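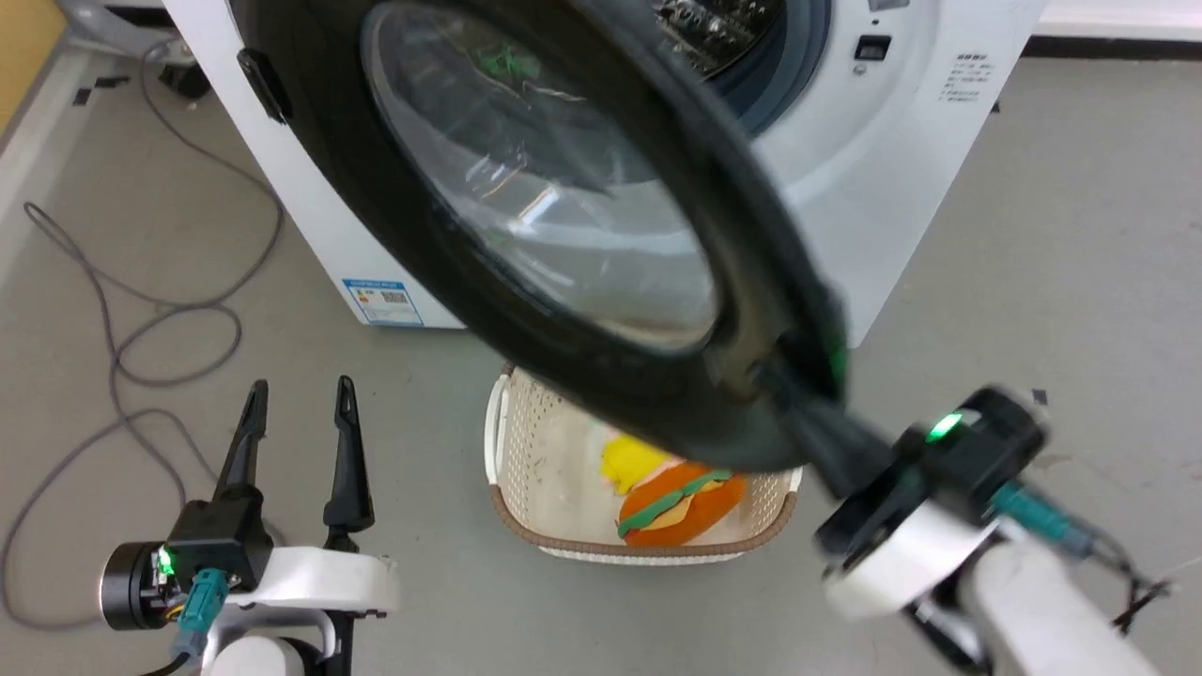
*Laundry work at Nuvton: the right arm at the washing machine door, the basket below.*

**"The door is the hard part"**

When people imagine a robot for the house, they usually imagine it folding shirts. The engineer who leads the household group at Nuvton would like us to think first about the door of the machine.

"A person opens it with one hand and looks at the telephone with the other," she says. "For us this door was 7 weeks of work. It moves on a circle, and the arm must follow the same circle. If it pulls a little to the side, the motors start to fight with the hinge."

I met her in the afternoon, between two rounds of tests. Her group works with two arms and simple grippers with two fingers. For practice they use soft toys as well as cloth, and in the basket I noticed a plush hamburger.

"A toy has a shape that stays," she explains. "A wet towel has a new shape every time. We go from the first to the second slowly."

So can a machine do the laundry yet? She does not like the question, but she answers it. In the last series they made 32 attempts at the full task, from opening the door to closing it again, and 14 finished without help from a person. Most failures came with thin things, for example a sock that stays at the back of the drum.

Her former colleagues at Daritz went to shop-floor work, where parts come always in the same place. She admits she is sometimes jealous. "There you repeat one movement 1,000 times and it is a good day. In a home, somebody moves the basket and you begin again."

I asked when she would put such a system in her own flat. She thought for quite a long time.

"For carrying and loading, maybe in some years - with me in the next room. For my wool pullovers, no. Those I wash by hand, and I don't let my husband do it either."

The group will start with wet cloth in December.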